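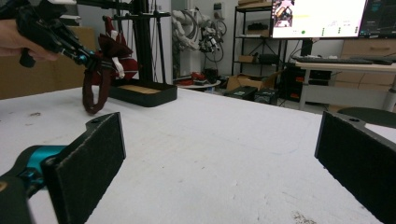

A white tabletop, with a hand at the left holding a gripper with teal joints.

Ivell's repair nights are back, and they're bigger than ever

If you have a lamp that flickers or a coat with a broken zipper, get it out of the closet. The Ivell repair nights return in November, and after the spring season it's hard not to be excited.

Last season 338 people came through the door at the old Cudham Street library, carrying 794 things that had stopped working, come unstitched or fallen apart. Toasters were the most common, followed by table lamps and winter coats. There was also an accordion, two cuckoo clocks and a rocking horse that took three evenings and a lot of wood glue.

The new season runs for five evenings, up from three in the spring, and the doors open at 6 p.m. each time. Entry is free. Parts are charged at cost, and most people last season paid for nothing more than a fuse or a spool of thread.

The biggest change is the sewing corner, which gets a room of its own on the second floor. Nukora, the fabric store on the square, is giving 100 zippers in assorted lengths and colors, along with buttons and a big box of patches. Anyone who stood in the spring line for one sewing machine will be glad to hear there are now four – and one of them can handle denim!

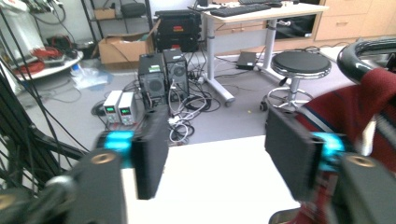 A dark red garment with a white stripe, at right, near a pair of black gripper fingers.

Bikes are welcome too. Ebihara Cycles will run a stand by the back entrance on the first and last evenings, looking at brakes, chains and flat tires. Bring your own inner tube if you know your size, as the stand ran out early last time.

You don't have to know a thing about repairs to come along. The fixers like to have you sit with them and do part of the job yourself, and plenty of people who arrived in spring with a dead radio came back a month later to help at the next table. Kids can join in as long as an adult stays with them. There will be soup from 7 p.m. (bring a mug), and the tomato one goes fast.

A few things can't be accepted: microwaves, gas heaters and anything too heavy for one person to carry up the front steps. Large items such as chairs are fine, but call the library desk first so a space can be held.

Each visitor can bring two items per evening. Sign-in closes at 8:15 p.m., and the dates are posted on the library door and at the Nukora counter.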